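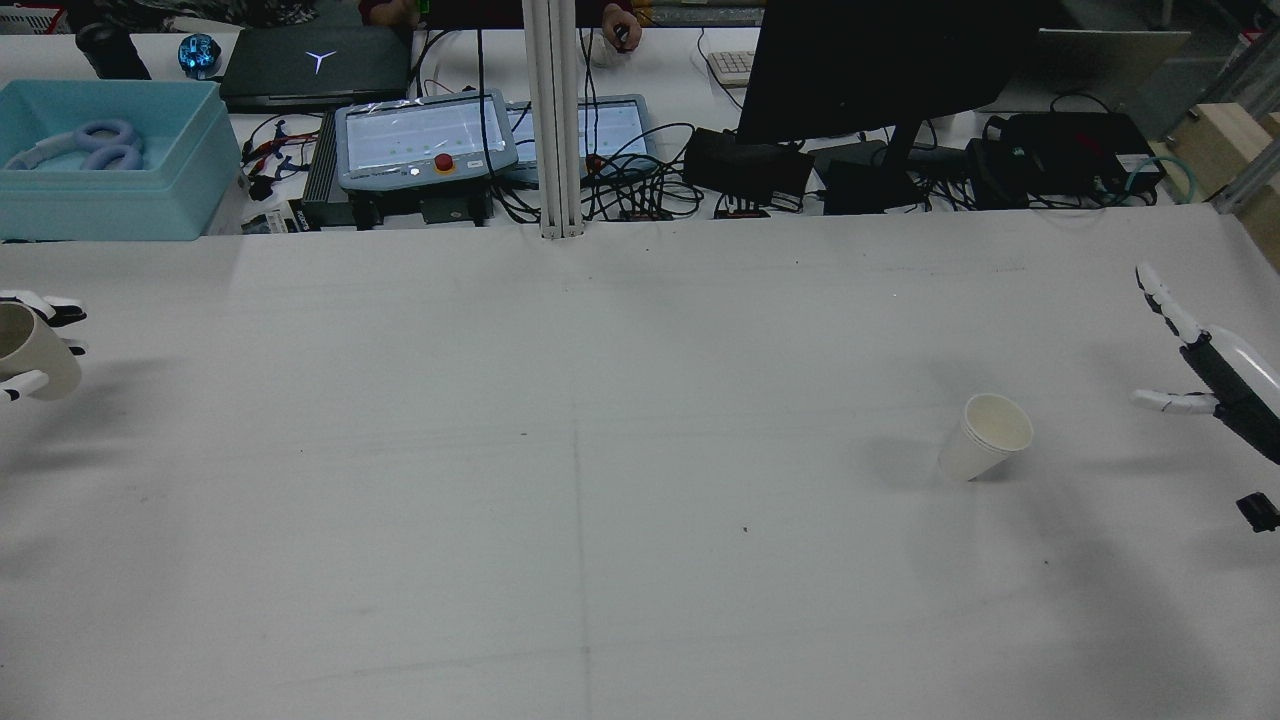
*A mug held at the left of the white table.*

# Visit to the Skukilcombe Lost Dog Centre

Members of the Frandsen Dog Welfare Trust visited the Skukilcombe centre on its April open day. The party was received at the main gate by Catrin Owen, who manages the reunion desk, and was shown the reception kennels, the records office and the exercise field.

The centre has 35 kennels, of which eight are set apart for dogs that arrive injured or without a microchip. Each new arrival is scanned and entered in the register within 20 minutes. Notices are then sent to vets, wardens and breed rescue groups across the district. The register is open until late evening, and owners may telephone at any time.

Ms Owen spoke at some length about older dogs, which often stray only a short way from home and are taken in by well-meaning neighbours – sometimes for weeks – before anyone reports them. She asked that printed posters still be used in villages, and showed the party the stock of 300 blank forms kept for the purpose.

The visit closed with tea and a short walk round the field with Kivov, an elderly spaniel awaiting collection on the Tuesday. Members wishing to join the autumn visit should write to the Trust office.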